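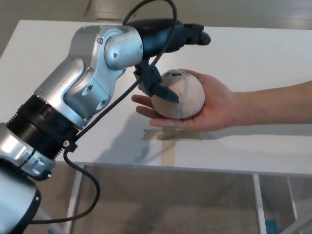
July, 9:40

Ball stock, bench 2. Sorted the pale ones again, Melati's bin and the leftovers from Ellon. Two go out of the set: one has a flat spot, the other has a seam you can feel with a thumbnail. Both roll off line on the glass plate. Kept 11.

Checked roundness with the calipers, three axes each — readings in the Jemora sheet, tab 9. Palm check done with the hand open, fingers relaxed. A cupped hand hides the wobble.

Wahyudi wants them washed before they go back in the bin. Plain soap, no alcohol until Fitriani has tried it on a reject.

Open: label the bin. Ask Beatriz for the smaller ring gauge.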